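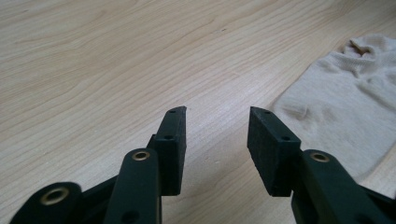

The sock table, early in the proceedings.

I have been putting off the sock bag since May. The sock bag is what it sounds like: a drawstring laundry bag, hung on the back of the closet door, into which every sock without a partner goes to wait. The theory is that the partner shows up in the next wash and the two are reunited. The practice is that the bag gets heavier, and a while ago the hook came out of the door.

So I cleared the table and tipped the lot out onto the bedroom rug, and then carried them over a handful at a time, because I've tried sorting socks on a rug before and it's a good way to lose a gray one on a gray background and kneel on it for an hour. A pale table is better. You can see what you have. What I had was mostly socks I don't remember buying.

I should say that I came to this with a method. I read a long article about laundry once, on a night when I should have been asleep, and the writer insisted that you sort by length first, then by color, then by cuff. I had been going color, then despair. Length first sounded almost scientific, so I made a space for ankle socks, a space for crew socks and a space for the tall ones I wear with boots, and it worked beautifully until I got to the socks that used to be one length and are now another. Where do you put a crew sock that has been through the dryer so many times it hits below the ankle bone? I put it with the ankle socks. Then I found its partner, which had somehow avoided the dryer all that time and was still a proper crew sock. They are a pair in the way that cousins are a pair.

The colored ones went quickly. Navy, the green ones from the hiking phase, a run of stripes. I have 13 black socks that match each other perfectly, which leaves one over, and I've decided to treat it as a spare and not a failure. The whites were where the afternoon went.

White socks are never white, for a start. I own white, off-white, cream, a sort of oatmeal that started out as one of the other three, and a pink that I'd rather not discuss. Under the lamp in the bedroom they all look the same, and then you get to work and one foot is visibly older than the other. I've bought them in packs at different times from different places, always telling myself they were the same as the last pack. They never are. The Clolico ones have a thin cuff that gives up after a summer. The Jidora ones last forever but go bald at the heel, so what you end up with is a very durable hole. There was a multipack from Donnelly that I liked so much I went back for another, and by then they had changed the toe seam. Why would you change a toe seam? Who wrote in?

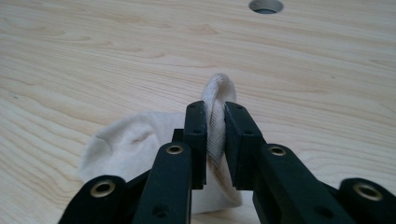

Cuffs are the only reliable evidence, in my opinion, and I'll defend this at parties. Color fades, heels stretch, toes go in their own time, but whoever programmed the knitting machine picked a rib and stuck with it, and the rib stays. You have to get it up off the table and pinch it a bit to be sure. Lying flat, a cream sock is just a lump, but lift a fold of it and there are the fine, close lines running up through the knit, plain as a fingerprint. Once I'd started matching by rib the whites began to pair up at a decent rate, including two I had been ready to throw out as orphans. One was noticeably grayer than the other. I've put them together anyway, on the grounds that they'll be in shoes.

The table has a hole in it, by the way, the round kind meant for cords. I bought it as a desk and it has been a desk for perhaps a week in total. I mention the hole because a small sock will go down it if you are sweeping things toward the back with your forearm like a croupier. I now know this. The sock was fine.

By the time it was getting dark I had 19 socks with no partner at all, and that's after the generous matching. I did go looking. I pulled the washer out from the wall and found a quarter, a collar stay and a quantity of lint I could have knitted into a replacement. I checked inside the duvet cover, where I found one, and inside the legs of last winter's pajamas, where I found another, and neither of those matched anything either, so the total got worse the harder I tried. I stopped trying.

I have a friend who gets around all this by owning a single kind of sock. Same color, same length, bought by the dozen, and when enough of them wear out the whole population is replaced. I used to think this was bleak. I thought about it a good deal while comparing two beige heels under a reading lamp.

The orphans went into a shoebox, and most of them will be dust rags. A cotton sock over the hand is very good for blinds, and also for the leaves of the rubber plant, which I do twice a year and resent both times. The wool ones I've kept back, because I once paid nearly nine dollars for a draft stopper that was, on inspection, a tube with rice in it, and I believe I can do that myself. The one with the avocados stays whole. I have never seen its partner in this apartment and I don't know how it got here.

As for the pairs, I've gone back to folding them flat, one on top of the other and over in half. I was a baller for years - cuff over the top, tight little bun - and it does stretch the elastic, whatever people say. The drawer at Ellatby, which is what the dresser was called in the catalog, holds fewer of them this way but at least it closes. Most of the way. If you lean.

I screwed the hook back into the door with a longer screw. The bag is up again, and there's one sock in it already, a navy, from this morning's wash.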